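Nisska reopens on the harbor with a new breakfast menu

The restaurant Nisska opened its doors again in September after a renovation that took most of the summer. The dining room now faces the water, and the bar has moved to the back wall, next to the stairs. Owner Riaan Motaung said the kitchen was rebuilt first – the old one dated from when the place was a bait shop.
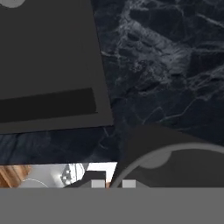 By Vikas Rathore

Breakfast is served daily from 7 a.m., which is new for Nisska. The menu is short: shrimp and grits, corn cakes, two kinds of omelet and a smoked fish plate. Chef Jayson Tan, who came over from Brevis, the hotel restaurant up the road, bakes the bread on site.

The renovation added 3 private rooms upstairs, and the restaurant can now seat roughly 300 guests. The largest room can be booked for weddings and company dinners. Dinner starts at 5 p.m., with the same seafood list regulars will remember and a few more dishes without fish.

Parking is behind the building, with the entrance on the side street. Reservations are taken by phone or at the front desk – walk-ins are welcome at breakfast.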